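Liudmyla Nazarenko does not believe in the daily word count

The novelist Liudmyla Nazarenko keeps a drawer of advice she has been given. It used to be a folder. On one index card, in somebody else's handwriting, are the words "2,000 a day, no excuses." She has had it since her first workshop, and she tried it for nine weeks.

"I got a lot of words," she says. "I wouldn't call it a book. I had a woman who kept making tea because I needed her to do something until I hit the number."

Her third novel, Sillum, is out in November from Narkon, a small press with a short list. It follows two sisters who inherit a ferry and can't agree on whether to sell it. The finished draft took her four years, and for long stretches of those years she wrote nothing at all. I ask whether that worried her. She looks at me as if I'd asked whether weather worried her.

"People say you have to write every day or the muscle goes. What muscle? I've had months off and come back and the sentences were the same quality they were before. Mediocre, then I fix them."

I put it to her that plenty of working writers swear by a daily target, and that they finish books. She grants this. She also points out that they are the ones who get asked.

"You never interview the person who did 2,000 a day for five years and has a shed full of unreadable paper. I've met that person. I've been in that shed. You hear from the ones it suited, and then it gets printed on a mug."

I was ready to push back here, and I did. I teach beginners on Monday nights, and most of them have the opposite trouble. They think about the book constantly and don't write it. For them a number on a card is at least something to do. Nazarenko listens to all of this and then asks how many have finished a draft. Two, I tell her.

"With the number or without?"

One of each, as far as I know.

She doesn't press it. What she objects to most, she says, is the software. Last year her editor, Ingrid Zamora, got her to try Ositz, a drafting program that shows your running total in the corner and turns it green when you reach your goal. She lasted until the middle of chapter three. The file from her best day in there had 2,008 words in it, and when she went back through it a month later she kept one paragraph and the name of a dog.

"The worst day was 1,365, and I used nearly all of it. So what was the green for?"

Zamora, when I call her, is less sure the experiment failed. "She complained about it constantly and she turned in three chapters," she says. "I'm not going to tell her those two things are connected. I'm not going to tell her they aren't, either."

I mention this to Nazarenko later and she laughs, though not for long. The three chapters were rewritten from the first line. Her own method, if she'll allow the word, is to write a scene by hand, put it away, and write it again without looking. Whatever she remembers stays. She won't recommend it. It's slow, and she suspects she loses good lines that way and has no means of knowing. 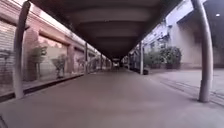 Marcus Mbeki thinks she is being too hard on the card, and that she only knows the tea scenes were filler because she wrote them all down first. He read Sillum in an early version and says the ferry is there on page one of those nine weeks, under a different name.

Nazarenko has heard this from him before. "He may be right about the ferry," she says. "I'd have got to it. Maybe in the bath."

Would she ever set herself a number again? She thinks for longer than I expect. For a first draft, no. For cutting, possibly, and she has already been doing it without admitting it to anyone: a page has to lose a fifth of its length before she'll let herself read it aloud. I tell her that sounds a lot like a target.

"Yes, well," she says. "Don't put it on a mug."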